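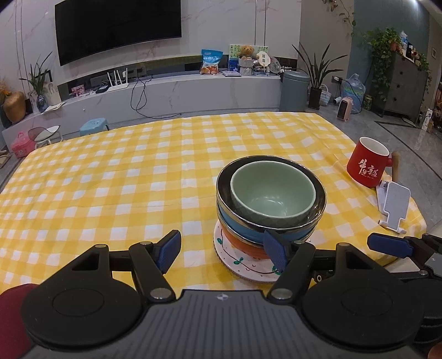 Hui-mei Man

문서 파쇄 서비스 자주 묻는 질문

Silville의 파쇄 서비스에 대하여 고객님들이 많이 물어보시는 내용을 모았습니다. 여기에 없는 질문은 전화나 이메일로 보내 주시면 담당자가 답변을 드립니다.

어떤 종이를 맡길 수 있습니까?
계약서, 영수증, 급여 자료, 병원 기록, 설계 도면 등 종이로 된 것은 대부분 가능합니다. 스테이플러 심과 작은 클립은 빼지 않으셔도 됩니다. 그러나 두꺼운 바인더와 플라스틱 파일은 기계에 들어가지 않기 때문에 미리 분리하여 주십시오.

하드디스크나 CD도 파쇄합니까?
네, 합니다. 다만 종이와 같은 상자에 넣지 마시고 따로 포장하여 주십시오. 하드디스크는 일련번호를 기록한 후에 파쇄하고, 그 목록을 증명서에 첨부합니다.

방문 파쇄와 입고 파쇄는 무엇이 다릅니까?
방문 파쇄는 파쇄 차량이 고객님의 건물 앞까지 가서 그 자리에서 작업하는 방식입니다. 고객님이 처음부터 끝까지 보실 수 있습니다. 입고 파쇄는 잠금 장치가 있는 상자로 문서를 수거하여 Wurnwood 작업장에서 처리합니다. 비용은 입고 파쇄가 더 낮습니다.

최소 수량이 있습니까?
입고 파쇄는 한 상자부터 받습니다. 방문 파쇄는 200kg부터 신청하실 수 있습니다. 수량이 490kg을 넘으면 작업 시간이 길어지므로 주차 장소를 미리 확인하여 주시기 바랍니다.

수거함은 빌릴 수 있습니까?
정기 계약을 하신 고객님께는 Panus 수거함을 무료로 빌려 드립니다. 높이는 사무용 책상과 비슷하고, 위쪽에 종이를 넣는 좁은 구멍이 있습니다. 열쇠는 저희 수거 직원과 고객님의 책임자 한 분만 가집니다.

실수로 중요한 문서를 수거함에 넣었습니다. 찾을 수 있습니까?
수거 전이면 책임자가 열쇠로 열어서 꺼내실 수 있습니다. 수거 후에는 되도록 빨리 전화를 주십시오. 파쇄가 끝난 문서는 복구할 수 없습니다.

파쇄 증명서는 언제 받습니까?
작업이 끝난 다음 영업일에 이메일로 보내 드립니다. 증명서에는 날짜, 장소, 무게, 작업자의 이름이 들어갑니다. 종이로 된 원본이 필요하시면 신청서에 표시하여 주십시오.

파쇄된 종이는 어디로 갑니까?
압축한 후에 제지 공장으로 보내서 재활용합니다. 종이 조각은 다른 회사의 것과 섞인 상태로 압축됩니다.

문서를 몇 년 동안 보관한 후에 파쇄해야 합니까?
문서의 종류와 업종에 따라 다릅니다. 저희가 법률 상담을 드릴 수는 없으므로 회계사나 변호사에게 먼저 확인하시는 것을 권합니다. 보관 기한이 아직 남은 문서는 Chou 보관 창고에 맡기시고, 기한이 되었을 때 파쇄를 예약하실 수도 있습니다.

예약을 변경하고 싶습니다.
방문하는 날의 전날 오후 3시까지 연락을 주시면 수수료가 없습니다. 1월은 신청이 많은 달이므로 원하시는 날짜로 변경이 어려울 수 있습니다.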